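Open day at the Plesten automation lab, Hayes
Visit notes by Berkay Demirtaş, 4/7/25
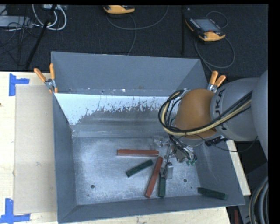
The lab is on the ground floor of the old Clorketti building, past the loading dock. I had signed up for the morning group, and there were 20 of us. Sign-in was at a folding table by the door. They hand out visitor stickers and safety glasses and ask you to leave bags on the shelves.

Our guide was Eftychia Sfakianakis, who runs the handling group. She kept the introduction short and took us straight to the bin picking station. The arm is a KUKA, and the job that day was red and green bars in a gray metal bin with sloping sides. The bin stands on a wooden table and has spring clamps on it near the back panel. Tape on the tabletop marks out a place for a flat board beside the bin.

Picking bars out of a bin is harder than it sounds. They can end up at any angle, and one can lie close enough to another that the fingers have little space to get in. Bars near a wall are a separate problem, and the slope of the walls is meant to help with that. Ernő Antal, who works on the gripper, said the wiring at the wrist gets changed more often than anything else on the station. Somebody asked about shiny metal, and he said the scuffed floor of the bin gives them less trouble than a new one did.

A woman in our group, Firdevs Ateş, works in packaging and wanted to know about speed. The answer was that they are not chasing speed yet. They log every attempt, good or bad, and the log for this set of bars stood at 1708 attempts. The target before they move on to other shapes is 400 in a row without a person stepping in — they have not reached it.

After that we had coffee in the hallway and a talk by Armindo Cunha from Priltine, which pays for part of the work. His slides were mostly on costs and I did not take many notes. He did say a small shop should expect to spend more on fixtures and guarding than it plans for, and that matched what I have seen at our own plant.

The whole visit took a little over 2 hours. Parking is free behind the building, but the lot is small and the entrance is easy to miss coming from the main road. The next open day is in June, and sign-up is at the front desk or by phone.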